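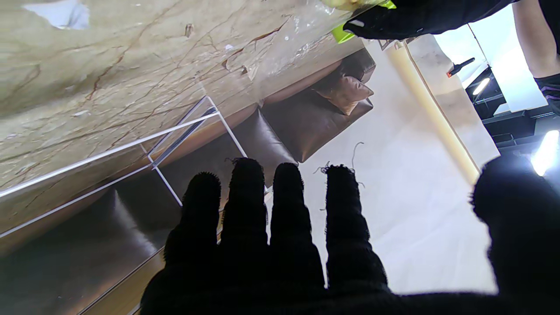
Page last changed: Sunday, May 27, 2018

Furniture and Interiors > Living room > Marble-pattern coffee table, worth saving?

manon_l
We've got a big marble-pattern table in front of a brown leather sofa. Beige and cream top with brown and rusty veins, on a white wire frame. There's clear plastic film over the top, and near one corner a patch has torn away and it's pale underneath. I don't know if the top is real stone. Do I take the film off, or will more of the pattern come with it?

pewterjug
If a patch has torn off and it's whitish below, my money is on a printed surface. Stone chips, it doesn't peel. Leave the film where it is.

Ekinci
Disagree. Film left on for years goes hard and the glue gets worse. Take it off now, with a hairdryer on low, starting at the corner furthest from the damage. Pull it back flat over itself and go slowly.

pewterjug
Heat on a printed top is asking for trouble. I did that on a side table and the pattern lifted in strips.

Ekinci
Then it was too hot. Low setting, and keep it moving.

manon_l
The film is crinkled so I don't think it's stuck down everywhere. There are small specks and dents as well, and a few brownish marks. Are those part of the pattern?

jdufour
Josée Dufour here, I used to do repairs for a furniture shop. Try a damp cloth on the brown marks where you can get at the surface. If they stay put they're probably in the print. Dents you can't do much about. For the torn patch I would use a filler stick in cream and then draw the vein back in with a fine brush - it won't be perfect but you stop noticing.

zorkus
Or put a tray on it.

jdufour
A tray is fine too, but seal the edge of the tear first or it will carry on.

Sister
I'd replace the top and keep the frame. White wire looks good against brown leather. A glazier near us quoted 110 for toughened glass cut to size.

pewterjug
Check the frame can take it before you order. Glass that big is heavy, and thin rods bend.

manon_l
Thanks all. I'll seal the tear this week and try the film from the far corner, without heat to begin with. Glass can wait until August. If the pattern starts to come up I'll stop and post again.

Ekinci
Without heat you'll be there all day, but good luck.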